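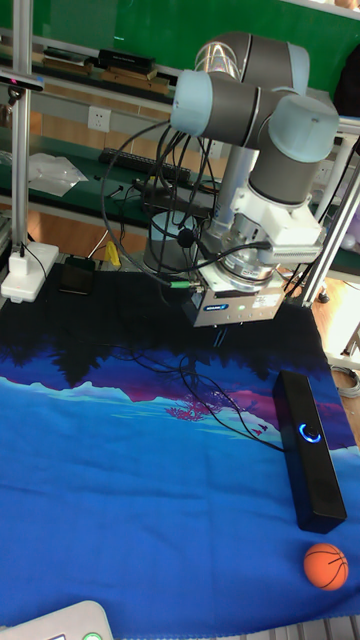 The arm over the practice table, with the ball at lower right.

Rebecca Serra mentors the Felthorpe student robotics club, which has worked on one pick-and-place routine since September. "The ball is the easy object," she said. "It rolls, but its radius is the same from every side." A run is limited to 90 seconds. The club has logged 141 runs — failures included — and keeps the joint data for each.
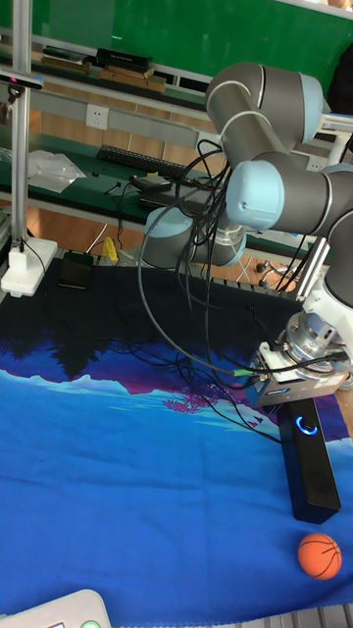 Igor Makowska would like the time limit dropped until the grasp is repeatable, and has told the club so twice. Serra disagrees. "Slow code hides bad waypoints," she said. The four students on the software side now review every waypoint before a run.

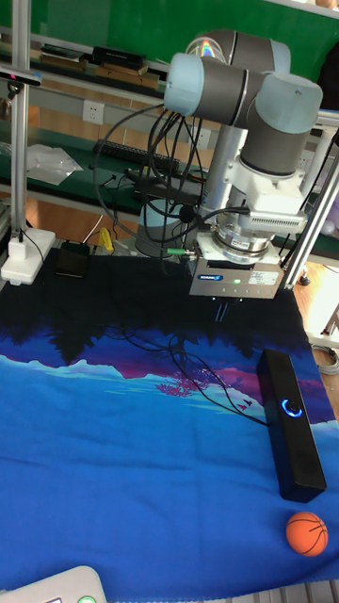

Gripper with its fingers pointing down toward the cloth.

Cable routing is next on her list.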